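Zalley Gripper Trial FAQ
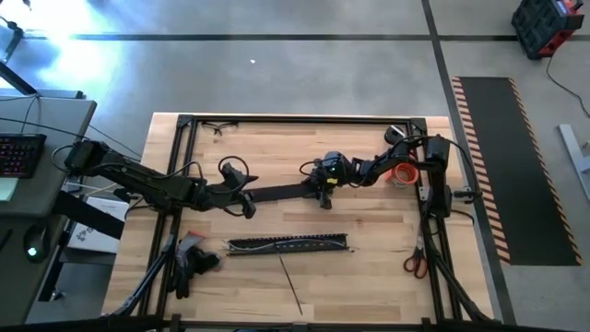
Which grippers are being compared?
The Zalley and the Tetham, one pair at a time, on the two-arm bench with the cable duct task.

How long is a trial?
300 cycles per pair. A cycle ends when both grippers have released the strip.

Why does my log stop at 2000 lines?
The viewer truncates there — the file on disk is complete.

Can I swap fingertips between runs?
Yes. Rezero the gripper and enter the new tip length in the controller before enabling the arm.

What does error 2651 mean?
The controller lost gripper feedback. Check the cable at the wrist joint first, then restart the node.

Last updated Jul 15, 2019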